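Snack tasters wanted, Plurkdale Rec Center

Every bar and shake in our lobby cooler claims to help you recover. We have our doubts, and so do plenty of our 317 members. Before we renew with Bolance, we want people who will eat the stuff after a real workout and tell us if it's any good.

You'd come in for 2 sessions in July, up to 21 tasters in all. Swim, lift or take a class first, then fill in a short form. "Tastes like chalk" is a useful answer. If you sell supplements, please sit this one out.

Pay is a free guest pass. No, it won't make you rich.

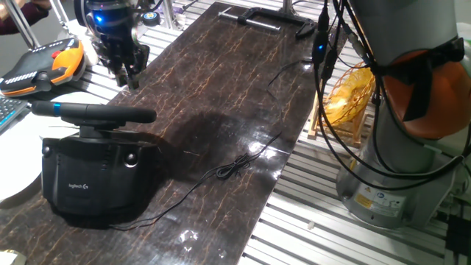

Logitech racing wheel on a dark veined tabletop.

To sign up, leave your name for Mekdes Yimer or Yeshi Gudeta at the front desk.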